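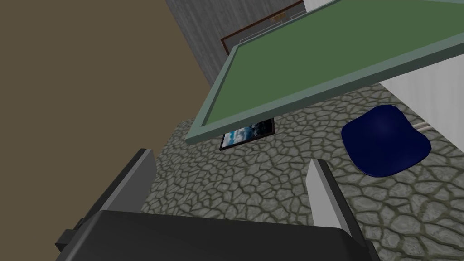 Rendered view, olive-brown wall on the left.

FLUDSIDE BUS USERS' GROUP
Minutes of the spring meeting, held by video call on Monday, March 29, 2021

Welcome and apologies

The Chair welcomed everybody and said how very nice it was to see so many faces, including several that had only ever been voices on the telephone until now. There was the usual wait while people found their microphones, and we had a pleasant chat about the primroses in the meantime. Apologies had been received from the two sisters at Mill End, whose broadband had gone off again, and from our friends at the surgery, who were all working. The Chair sent everyone's love and thanks to them, and asked that this be written down, so it has been.

Minutes of the November meeting

These had been sent round by email, with paper copies put through doors for those who prefer them. One correction was asked for. Under the item on the shelter, the minutes said that the bench "had been removed", and the member who lives opposite wished it to be known that the bench had only been moved, and is behind the telephone box, where he has been sitting on it. With that put right, the minutes were agreed.

Matters arising

The shelter. The glass on the windward side is still missing and the rain still comes in, most of all at the end where the timetable is. The secretary had written again to the county and had a very civil letter back saying that the shelter was on a list. She had then written to ask where on the list, and was waiting to hear. It was felt that we should carry on being polite for the present.

The hedge at Chapel Corner. The hedge has been cut! Drivers coming down from the Grunirport direction can now see a person waiting, and a person waiting can see the bus, and it has made all the difference to the schoolchildren. The secretary was asked to write and thank the farmer, and to say that the wren's nest everyone was worried over turned out to be an old one.

The handrail on the steps. No news.

The 277

This was the main business of the evening and took up the best part of it, so what follows has been shortened a good deal, and the secretary hopes that anyone who finds their own words missing will forgive her.

The Chair reminded us how things stand. Brunner have run the 277 between Fludside and Grunirport for as long as most of us have lived here, and in ordinary times there were nine buses a day in each direction, Sundays excepted. Since the first lockdown the timetable has been cut right back, which everybody understood at the time, with nobody travelling and the drivers needing to be kept safe. The worry now is that the reduced timetable will quietly become the proper one. Brunner have said they will look at it again before the summer and would like to hear from passengers, and the Chair thought this was a real invitation and that we ought to take it up with both hands.

The petition was then reported on. It has been on the counter at Tomis since the bakery reopened its hatch, and also on the website, and between the two it now has 831 names. There was a round of applause for this (rather a ragged one, what with the delay on the line). The Chair thanked everyone at Tomis for keeping a clean pen going, wiping it between customers, and for mentioning the petition to absolutely everybody who came in for a loaf. It was noted that a good many of the names are from the farms and the hamlets along the route, where people have a long walk to any stop at all, and the secretary will mark these on a map so that Brunner can see where they live. 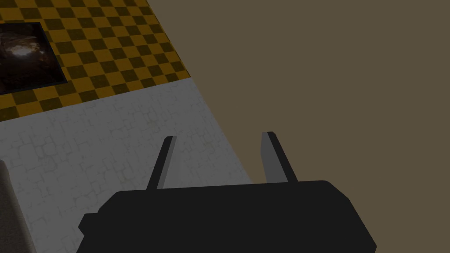
Gripper with its two fingers raised.

We went on to talk over what we should ask for. There was general agreement that asking for everything back at once might get us a polite no, and that it would be better to say which buses matter most and why, with people's own stories to go with them. The following were put forward, in the order in which they came up.

The early bus. Without it no one can get to Grunirport in time for a morning shift at the hospital or the packing station. One member's daughter has been cycling in the dark all winter and arrives, her mother said, "looking like something out of a ditch". Others have been sharing lifts when the rules allowed it, and a couple have had to give up their jobs, or at any rate change their hours, and are poorer for it.

The one after lunch. This is the bus for the clinic, the bank and the library, and it brings home anybody who went in for a morning appointment. At the moment a person with an appointment at ten has to stay in town until the late afternoon, and with the cafés shut there has been nowhere at all to sit down in the warm. Several members spoke on this with a good deal of feeling.

The last bus home. Opinion was more divided here. Some felt that with the cinema and the evening classes closed there was no great call for it yet and we should leave it until the autumn. Others said that once a last bus goes it never comes back, and that it was also the bus that let people from the village work in the kitchens and pubs in town, which will want them again as soon as they can open. 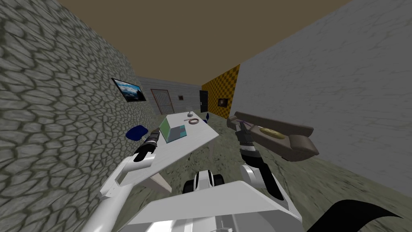 Veronika Wieser said she would like us to put the last bus first in the letter, even if it turned out to be the one we didn't get. She had used it for years coming back from her night class, and knew every driver on it, and in her view it was the only thing that made living out here feel like a choice. If we left it off, she said, Brunner would take it that we had given it up, and she for one had not.

There was a silence after this, and then quite a lot of people spoke at the same time. The Chair said that she had come to the meeting meaning to argue for leaving the last bus until later, and had now changed her mind. It was put to a show of hands, held up to the cameras, and agreed that all three buses should be in the letter, with the last bus at the top. The secretary will draft it and send it round for comments. She asks, with great affection, that comments be kept to the letter itself.

The Saturday service was also raised. As this has hardly changed, it was thought best to say thank you for it and move on.

Leaflets

The Chair had asked the print shop in Grunirport for a price for 500 leaflets, folded once, and it was very reasonable. They would go to every house along the route and tell people how to send Brunner their own story. There was a discussion on the colour. Yellow was popular, as being the colour the buses used to be, but it was pointed out that yellow paper had been used for the notice regarding the sewage works and people might put it straight in the bin. Pale green was agreed.

It was also agreed that the leaflet should have large print and a telephone number as well as the website, and that it should say plainly that you do not have to be a member of anything to write in. The member from the post office kindly offered to have the number be hers, and said she likes a ring in the evenings, only not during the news.

The delivering of the leaflets will be done on foot and singly, keeping to the rules, and people were asked to take the roads they know. The upper lane still wants somebody. It is steep, and there is a goose. 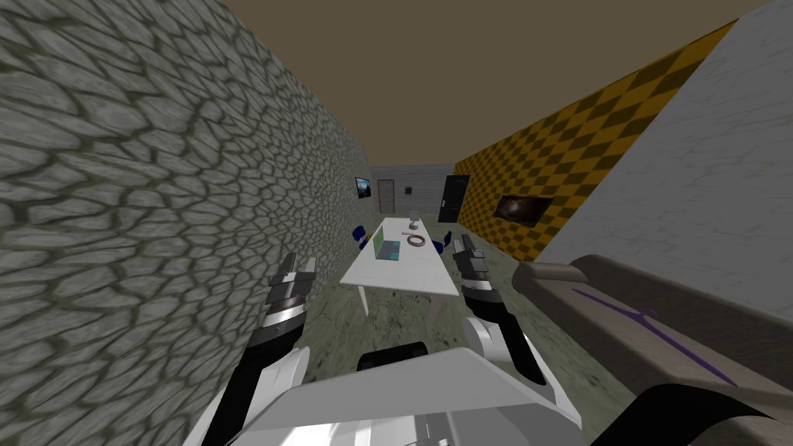

Rendered room with a cobblestone-textured wall and a mustard and brown checkerboard wall beyond.

Waiting in comfort

A suggestion had come in by letter, which the Chair read out, that while the cafés are shut we might ask the church in Grunirport whether its porch could be left open on weekday mornings for those waiting for the bus. It faces the stop and it has a bench. Everyone thought this a kind and sensible idea, and the Chair will ring the vicar. Somebody wondered whether a flask could be left out too, and it was felt that this had better wait until next year.

Fares

A short item. The return fare has not gone up, and Brunner have confirmed that old paper ten-trip tickets bought before the first lockdown will still be taken. Members were urged to look in their coat pockets. The secretary looked in hers during the meeting and found one with a corner gone, and will find out if the corner matters.

Any other business

The driver who has retired. Many people had not known that our old friend on the morning run finished in November, and were sorry not to have said goodbye. It was agreed to send him a card and something for his greenhouse. Contributions may be left at Tomis, in the envelope behind the scones, and messages for the card can be emailed to the secretary, who has nice handwriting and will copy them in.

The gritting of the turning circle was mentioned and will be brought up again before the frosts.

A member asked whether meetings might stay on the video once the hall is allowed to open, as it had let him come for the first time since his hip. Others missed the hall, and the biscuits most particularly. The Chair said she would like to find a way of doing both, and asked if anyone's grandchild might know how it is done.

Actions

Secretary to draft the letter to Brunner and mark up the map.
Secretary to write to the farmer at Chapel Corner, and to the county once more on the shelter.
Chair to order the leaflets, pale green, and to ring the vicar.
All members to look for old tickets, and to ask neighbours for their stories.
Someone for the upper lane, please.

Next meeting

To be fixed when Brunner have replied. The Chair thanked everyone for coming and for being so patient with one another, and the call was left open for a while afterwards for those who wanted to stay and talk, as a good many did.

Recent items
Minutes of the November meeting (corrected)
Petition: keep the 277 running
Current timetable, Fludside to Grunirport
Your letters on the shelter
How to join the email list
Chapel Corner hedge: before the cut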